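3.2 Care of the hand-held grippers

The data used in this study came from hand-held grippers, and the quality of the recordings depended more on the state of the grippers than we had expected when the work was planned. This section sets out how one unit, Felden 3, was prepared and looked after during the recording period. The other units were treated in the same way, and differences are noted where they matter.

Felden 3 was built from the second version of the Emitz drawings. The body is printed, and the two fingers run on a common rail driven by the trigger, so that they close by the same amount on each side. A cube carrying printed markers is fixed to the top of the body with two screws and a locating pin. The pin was added in August, after we found that a cube held by screws alone could be refitted slightly turned. The error was small enough to pass unseen on the bench but large enough to shift the recovered position of the fingertips. Recordings made before the pin was fitted were corrected by Zoltán Barta using the bench check described below, and 26 that could not be corrected were dropped.

Each unit was checked before it was handed out. The operator wiped the marker faces with a dry cloth, looked for lifted corners on the printed sheets, and opened and closed the fingers through their full travel. The gripper was then placed in the Drunora block, a machined rest which holds it in one position only, and a short recording was made. If the fingertip position differed from the stored value by more than 2 mm, the unit was set aside. Most units that failed this check had a loose finger screw. Thread lock cured the fault in every case but one, where the insert had pulled out of the print and the whole finger carrier had to be replaced.

Wear on the rail was slower to show. After 988 recordings the trigger of Felden 3 had become stiff towards the closed end, and operators had begun to squeeze harder and hold the tool at a slant to compensate. The rail was taken out, cleaned and lightly greased — the Mamo log gives the type of grease and the dates — and the slant disappeared from later recordings. We now clean the rails at fixed intervals and do not wait for complaints.

Lighting was left as it was in the room, as we wanted the recordings to reflect ordinary working conditions. Marker faces were printed on matt paper, glossy sheets having produced bright patches under the ceiling lights during early trials. The cube has to stand clear of the operator's hand and sleeve, and its height above the body was chosen with this in mind. Figure 3 shows a gripper in the hand with the white cube on top, its black square pattern tilted towards the camera, and fluorescent fittings across the ceiling overhead. Operators were asked to keep their grip below the cube and to report any knock to it, however slight, so that the block check could be repeated before the next recording.

Figure 3. Hand-held gripper with marker cube.
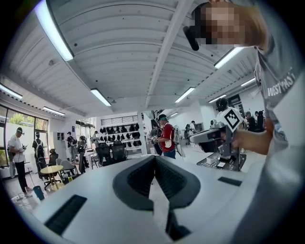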